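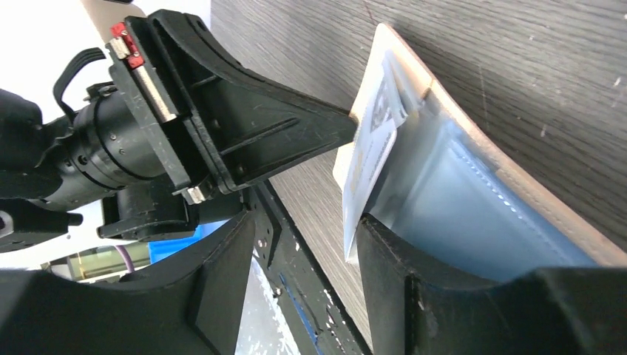 2024. 12. 31. 작업 일기

올해 마지막 날에도 공동 작업실에 나왔습니다. Ebenezer Abugri 씨가 아침에 열쇠를 열어 주었고, 오후에는 저 혼자 있었습니다. 라디에이터가 약해서 외투를 입고 일했습니다.

오늘의 과제는 비닐봉지였습니다. 그리퍼의 손가락 끝이 쐐기 모양이라서 딱딱한 상자는 잘 잡습니다. 그런데 얇은 봉지는 저에게 아직 어렵습니다. 연한 파란색 반투명 봉지를 어두운 나뭇결 상판 위에 놓고, 손가락 끝으로 안에 있는 흰 카드 위를 누르게 했습니다. 카드가 있는 자리를 누르면 봉지가 덜 밀릴 것이라고 생각했습니다. 이 생각은 반만 맞았습니다. 똑바로 내려오면 괜찮지만, 조금 비스듬하게 내려오면 봉지가 카드와 함께 옆으로 갑니다.

제어 프로그램은 여전히 Wamum을 씁니다. 6월에 Stirkico로 바꾸려고 했다가 설정 파일을 전부 다시 써야 한다는 것을 알고 그만두었습니다. 그때 쓴 메모를 오늘 다시 읽었는데, 제 글씨인데도 몇 줄은 읽을 수 없었습니다.

닫는 속도는 400에서 시작했습니다. 500으로 올렸더니 끝이 봉지 위에서 미끄러졌습니다. 다시 400으로 내리고, 힘 제한만 76으로 바꾸었습니다. 이 값으로 세 번 계속 성공했습니다. 네 번째는 실패했고, 다섯 번째는 케이블이 당겨져서 제가 정지 버튼을 눌렀습니다. 그러니까 아직 성공이라고 쓰면 안 됩니다.

손가락은 삼각형 트러스 모양이고 긴 구멍이 두 개 있습니다. 처음에는 이 구멍을 막으면 더 단단해질 것 같아서 그렇게 도면을 그렸습니다. Ebenezer 씨는 막지 말라고 했습니다. 얇은 물건을 누를 때는 손가락이 조금 휘는 것이 좋다고 합니다. 저는 그 말을 완전히 이해하지 못했지만, 도면은 지우고 그대로 두기로 했습니다. 아래쪽 은색 나사는 조금 더 조였습니다. 육각 렌치가 제자리에 없어서 찾는 데 시간이 많이 걸렸습니다.

레일의 아래쪽에 흰 점 같은 것이 묻어 있는 부분이 있습니다. 페인트인지 부스러기인지 모르겠습니다. 다음에 알코올로 닦아 보겠습니다.

Panicker에 주문한 고무 패드는 오늘도 오지 않았습니다. 연말이니까 어쩔 수 없습니다. 패드가 오면 손가락 끝에 붙이고 같은 값으로 다시 시험할 생각입니다. Hemetti 것이 더 얇다고 들었지만 값이 비싸서 먼저 이것부터 써 보려고 합니다.

집에 오는 길에 떡국 떡을 샀습니다. 가게 아주머니가 새해 복 많이 받으라고 하셨는데, 제가 너무 늦게 대답해서 아주머니는 이미 다른 손님과 이야기하고 계셨습니다.

다음에 할 일: 케이블 길이 다시 재기, 내려오는 각도 고치기, 렌치를 벽에 걸기.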